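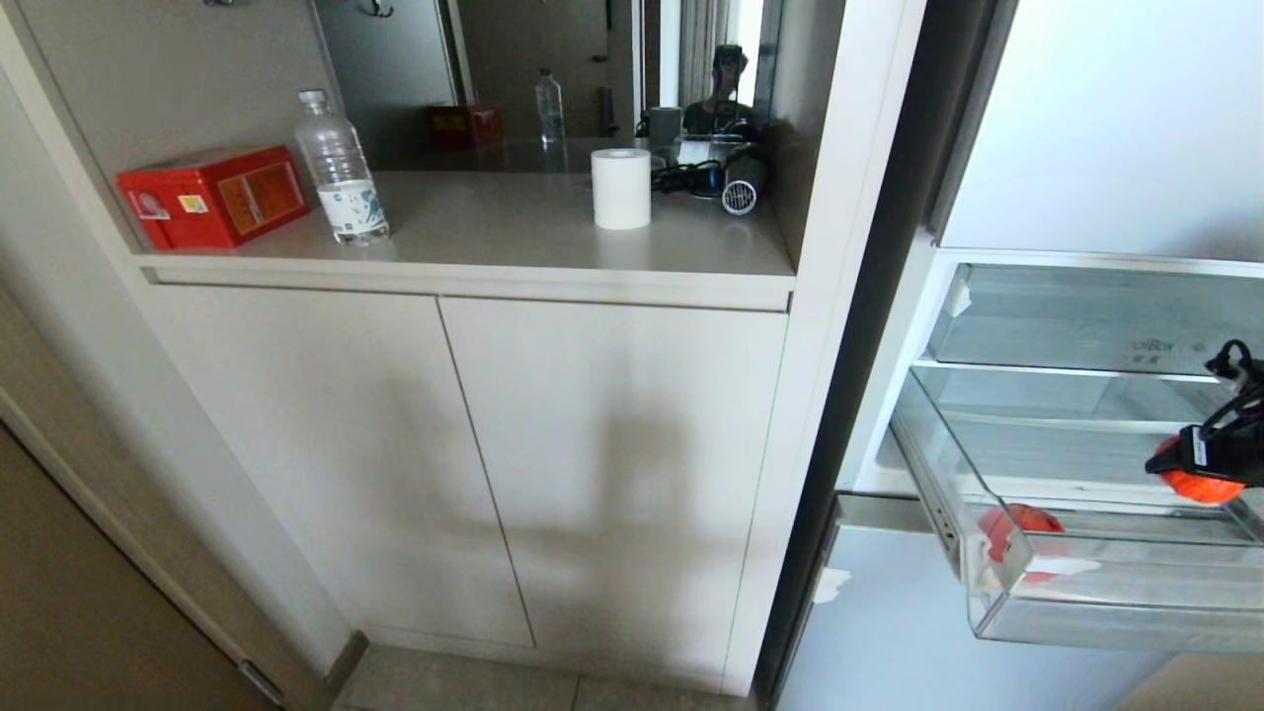 O nicho espelhado com garrafa, rolo de papel e secador, ao lado do frigorífico aberto.

Arrumar uma casa, uma gaveta de cada vez

No clube de robótica de Brelport, a época não se joga num tapete de competição com linhas pretas. O projeto deste ano, batizado Troltness, trata de tarefas domésticas: pegar num objeto, levá-lo ao sítio certo, fechar a porta que ficou aberta. A equipa tem nove alunos do secundário e reúne-se ao fim da tarde, a partir das 17h30.

O trabalho divide-se em dois grupos. O primeiro escreve as tarefas e recolhe imagens de interiores comuns, com a altura de visão que o sistema terá. O segundo trata da perceção e do planeamento de movimentos. Cada tarefa é descrita numa ficha com estado inicial, estado final e critério de falha. Uma garrafa tombada conta como falha, mesmo que chegue ao destino.

Os espelhos têm sido o problema mais persistente. Um objeto e o seu reflexo produzem duas deteções com confiança semelhante, e a estimativa de profundidade coloca a segunda atrás da parede. A solução atual marca o plano do espelho como superfície e elimina tudo o que surja para lá dele. Funciona mal quando o bordo do espelho não é visível.

Os plásticos transparentes, como os das gavetas de frigorífico, levantam outra dificuldade. A cor do conteúdo atravessa a parede, mas o contorno da gaveta perde-se. O grupo passou a procurar primeiro as calhas laterais.

Em abril, o clube leva cinco tarefas à prova regional de Grimcombe, avaliadas segundo o regulamento Khasawneh, que admite duas tentativas por tarefa. A ficha do frigorífico ainda está em revisão.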